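4.2 Time estimates before and after opening the case

Participants in both towns gave their first estimate with the case closed and a second once the inside could be seen, as with the tower in Figure 2.

Figure 2. Desktop tower laid on its side with the access panel removed. 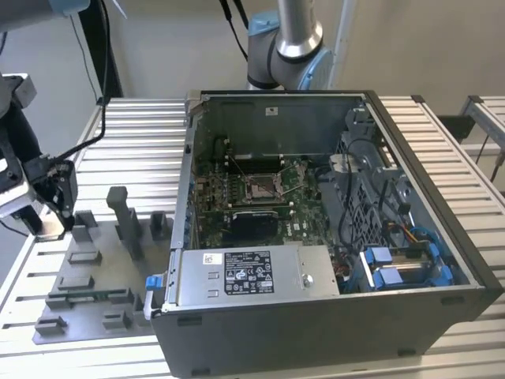 Khanyisile Hlongwane objected to the two-stage design at the pilot stage, on the grounds that a repairer who has already named a time to the customer will defend it, and that the second estimate would therefore measure pride as much as knowledge. We took the objection seriously. In the main study the first estimate was written on a slip and placed in an envelope, and the customer was told only the second. The pilot results, in which both estimates were spoken aloud, are left out of the analysis below.

The sample was made up of 23 repairers, drawn from independent shops in Iltero and Sketley. Shops belonging to a chain were excluded, as their prices and times are set centrally and the person at the counter has little say in either. Each repairer was asked to estimate the time needed for the next desktop job that came in through the door, whatever the fault. We did not supply machines of our own. This makes the jobs harder to compare with one another, and we return to the matter in Section 6, but a planted fault tends to be recognised as such, and the estimate is then made for the researcher's benefit.

Time was recorded in minutes of hands-on work. Waiting for parts, waiting for the customer to answer the telephone, and unattended tasks such as copying a disk were logged separately. Several repairers found this division unnatural. One shop in Sketley keeps its books by the half day and had no habit of thinking about single jobs at all; its entries were rebuilt from the repairer's own notes, and they are marked as such in the data tables.

First estimates were low across the sample. The most common first estimate was 60 minutes, a figure that also appears as the minimum charge on many of the price lists we collected. We cannot separate the two. A repairer who says "an hour" may be judging the work or may simply be naming the smallest unit the shop sells. Nomvula Mabaso suggested, in comments on an earlier draft, that the minimum charge ought to be treated as a floor and the estimates at that value set aside. Doing so removes so many cases from the Iltero group that a comparison between the towns is no longer worthwhile, and we have kept them in.

Second estimates were in most cases longer than the first. Where they were revised upwards, the reasons given fell under a small number of headings: dust in the cooling parts, earlier repair work of poor quality, and fixings that were damaged or missing. Dust was mentioned most often and added the least time. Earlier repair work was mentioned seldom but led to the largest changes, and the repairers spoke of it at greater length than of any other cause. A typical remark was that a machine which has been "seen to" before must be checked from end to end, including parts that have nothing to do with the reported fault.

Downward revisions were few. All came from repairers who had opened the same model before and remembered it. It would be tempting to read these as a gain from experience, although years in the trade did not by itself predict the accuracy of either estimate. What mattered was contact with that model or one close to it. A repairer with 4 years behind the counter who had handled a run of office machines from one supplier could be closer to the recorded time than a colleague with a far longer working life and a more mixed trade.

The gap between the second estimate and the recorded time is shown in Table 3. It was narrower than the gap for the first estimate in both towns, but the improvement was uneven. For faults in the power supply the second estimate was good. For faults that come and go it was hardly better than the first, which is to be expected: the inside of the case shows little about a fault that is absent when the case is opened. We follow Joubert's scheme in treating such faults as a class of their own. The scheme has been criticised for relying on the customer's account of the problem, and the criticism holds for our data too. In 2 cases the customer's account changed between drop-off and collection, and both were recoded.

Job records were kept in Cinico where the shop already used it and on paper elsewhere. The change of medium had one effect worth noting. Paper entries were rounded to the nearest quarter of an hour despite our instructions, while Cinico entries were taken from the program's own timer and were not. Before comparing the groups we rounded the Cinico entries in the same way. Running the comparison on the unrounded figures alters the size of the gap slightly and leaves the order of the fault classes unchanged.

A further source of error lies in interruption. Small shops serve walk-in customers during repair work, and the timer was not always stopped. Repairers were asked to note each interruption, and most did so in the mornings. Notes made late in the afternoon were thinner, above all in June, when one of the Iltero shops was short of staff. We have made no correction for this. The likely effect is that recorded times for afternoon jobs are too long, so that the shortfall in the estimates for those jobs is somewhat overstated. Section 4.3 takes up the question of what the customer was then charged.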